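The year I stopped buying tables

I have moved house three times as a grown-up, and each time the thing that nearly finished me was a table. The books went in boxes and the bed came apart with one key. The table, though – a great oak slab I'd bought in a fit of optimism from a shop called Kavanagh – had to be coaxed round every corner like a nervous horse, and on the last move it took a strip of plaster off the stairwell that I'm still paying for in guilt.

So when I rented the upstairs flat in Skimmont last January, I left the oak with my sister and lived for a while without any table at all. I ate on the sofa. I paid bills on the sofa. I got a sore neck and ate a lot of toast, since toast is about the only meal that behaves itself on a cushion. By the second month I was reading about kitchens of the past in bed at night, the way other people read about holidays.

What surprised me was how late the fixed dining table comes into most people's homes. For a good stretch of the Middle Ages in England, a table was a board laid on trestles, put up for the meal and cleared away after. Hence board and lodging, and possibly the reason we still talk about a boarding house. I love this. You'd have the hall for eating, then you'd stack the furniture against the wall and have the hall for everything else!

My own version was two trestles and a door. The door came from a reclamation yard outside town, where the man quoted me one price for it with its handle and another without (I took it without, and filled the hole with a cork). It wobbled. If you leaned on the window end the salt slid off. But I had friends round for the first time in months, and we ate a fish pie on it and stayed there until one in the morning, and no sofa has ever done that for me.

After that I became a bit of a bore. I started asking everyone what their table was like when they were growing up, and people light up, they really do. One friend remembered a drop-leaf with a drawer full of birthday candles and dead batteries. Another had a glass one and was never allowed to do her homework on it. My aunt wrote me a long letter about a Formica-topped thing in yellow, with a burn the shape of an iron, that had been through weddings, a flood and several litters of kittens.

Hardly any of them mentioned what it cost or whether it was nice. It was all marks and drawers and who sat where. I was always on the side nearest the fridge, which meant I was the one who got up for the milk, and I notice that I still choose that side in other people's kitchens.

I did give in, eventually. The door went back to being a door (it's on a friend's shed now, cork and all) and I spent a few weekends traipsing round showrooms, sitting at things. You should always sit at them. I found a lovely round one by Mendel that hit me squarely on the kneecap, and a long narrow one from Skunero that felt like being interviewed.
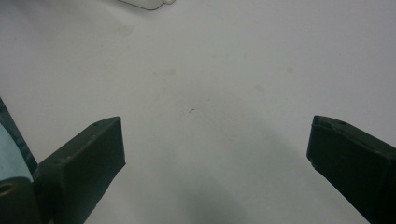 White was the colour I'd sworn I would never have. My mother had a white worktop and spent my whole childhood chasing beetroot off it with a cloth. But pale surfaces do something kind to a dim room, and my flat faces north, so I went home with a plain white one that seats four if nobody crosses their legs. It comes apart. I checked that before anything else, and made the assistant show me the bolts.

It has a ring from a mug on it already, over by the fridge.

Related reading
In praise of the kitchen stool
What your grandmother kept in the drawer
Fish pie for a crowd
Moving house with too many books
Small flats, north light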